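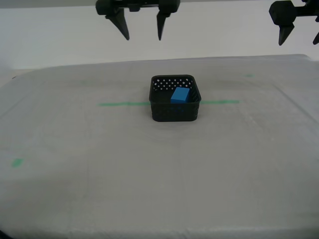

*Black grippers against a white wall.*

## Hetden door panel kit for candidate vehicles

Sold by Iretora. Set of 4 panels, $2184, fitting extra.

Hetden calls this kit "complete protection for the campaign trail." We don't. It covers four doors. The glass, roof, floor and tires stay exactly as the factory made them, and anyone who shoots at a candidate's car is likely to aim at the windows.

The brochure also says the panels are good for 2000 hours of road use. We asked how that was measured and got the brochure again.

What we can confirm:

- Each panel weighs 25 pounds. Expect slower braking and tired hinges.
- It fits the Solier sedan and the long Solier wagon. Other cars need cutting, and we won't do it.
- Power windows still work, though not quickly.

The kit is rated for handguns only. If your party's security team is worried about rifles, don't buy this. Ask about the Jadoon full-body conversion, and ask to see its test report before you pay a deposit.

No returns once a panel has been drilled. Export orders need a license, and we don't handle the paperwork.

Price checked November 22, 2022.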